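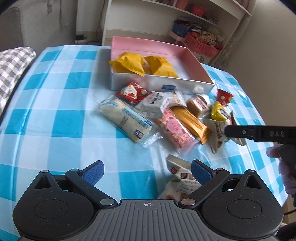

Trovmont snack box switches to loose packing by hand

Grereo, the Trovmont company that sells mixed snack boxes by mail, has stopped using molded trays in its smaller box and now packs the wrapped items directly against the cardboard. The change took effect on 2nd January and applies to the box sold under the name Song. The larger box, Tutus, keeps its tray until at least July.

The Song box is an open rectangular carton with white outer walls and a pink interior. A small blue label is applied to the front wall before filling. The lid is a separate sleeve that goes on last. Outside dimensions have not changed, and customers with a running subscription do not need to do anything.

According to the packing notes the company sent to subscribers, the old tray had fixed wells sized for bars and small cakes. Long items did not fit the wells and had to be laid across the top, where the lid pressed on them. Soft rolls came out flattened at one end. Crumpled bags, which hold a fair amount of air, lifted the lid and sometimes split the tape.

Matúš Slanina, who runs packing at Grereo, said the tray was designed for a product list the company no longer carries. "We started with bars. A tray works well for bars. Then we added rolls, then the puffed items, and each one went in worse than the one before," he said. "At a certain point we were packing around the tray."

Before the change, the company ran a trial of 169 boxes packed without trays and shipped to subscribers who had agreed to report back. Of these, 157 were reported as arriving with every item whole. The other 12 had at least one broken or flattened item. In most of those cases the damaged item was a sponge roll placed under something heavier. The notes do not give a matching figure for the tray version, and Slanina said the company had not kept damage reports in a form that would allow a fair comparison.

The new procedure fixes the order in which items go in. All the items for one box are first laid out on the table in front of it, labels up where the shape allows, and checked against the list. Bags with air in them go in first and stand against the back wall, leaning, with the top seam up. They act as padding for what follows and should not be pressed flat. Packers are told not to fold the seams under, which was common practice with the tray.

Flat packets and bars go in next, on edge, along the front wall. Long items are placed on the diagonal if they are longer than the inside of the box, or straight along the floor if they are not. Small cakes in clear wrappers go in after that, one layer only. Single wrapped pieces are dropped into the remaining gaps at the end. If the contents move when the box is tilted, one more small piece is added. If the sleeve does not slide on freely, one bag is taken out and replaced with a flat packet.

Items in clear wrapping get an extra check. The wrap has to be closed at both ends, and any sticker or printed label must still be attached, as it often carries the only ingredient information. Anything with a loose label is set aside and not packed. The same applies to a packet whose date cannot be read.

Packing tables at the Trovmont site are covered with wipe-clean cloths, which are wiped down between batches and changed when worn. Slanina said the company had tried bare steel tables and gone back. Light wrappers slid on the steel, and packers spent time pushing items back into place. A patterned cloth has one drawback, in his view: small clear-wrapped pieces are harder to pick out on it. The procedure now calls for a last look over the table before the sleeve goes on, with attention to the area near the corners of the box, where single pieces tend to be left behind.

Packing by hand in this way is slower. Grereo puts the added time at 21 seconds per box, measured after a week of practice. At the present volume of 1,850 Song boxes a month, that comes to a little under 11 hours of extra work. The company says the cost is covered by no longer buying, storing and inserting trays. The price of the box stays the same.

The contents are still chosen by the week, depending on what the suppliers deliver. A typical selection mixes rolls, bars, small cakes and savory packets, each one individually wrapped. Subscribers can exclude nuts, milk or egg through their account page — the exclusions are printed on the packing list, and boxes with exclusions are packed at a separate table. That arrangement was in place before the change and remains as it was.

Some subscribers asked whether the boxes would now hold fewer items, given that the tray had made the contents look fuller. The company's reply is that the item count is set by the subscription and has not been touched. With the tray gone there is more free height inside, and some of it is taken up by the bags at the back. A box that looks uneven when opened is not necessarily a box with something missing. The packing list inside the sleeve shows what should be there, and missing items will be replaced if they are reported within two weeks.

The cardboard itself has not been made heavier. Slanina said a thicker board was tested and rejected, as it reduced the inside length enough to force more items onto the diagonal. The pink lining is printed on the board and is not a separate sheet. The whole carton can go in with paper recycling once the blue label has been peeled off. Trays left over from earlier deliveries are not being taken back.

For Tutus, the question is still open. It is deeper than Song and is packed in two layers, with the tray separating them. Taking the tray out would put the weight of the upper layer directly on the lower one, and the company has not settled on a divider. A flat sheet of board is being tried first, with a folded version to follow if the flat one bows in the middle. Results are expected in July, and until then the box ships as before.

Reports of damage to either box can be sent through the account page. Grereo asks that they include the name of the item, where in the box it was lying, and whether the sleeve was still closed on arrival.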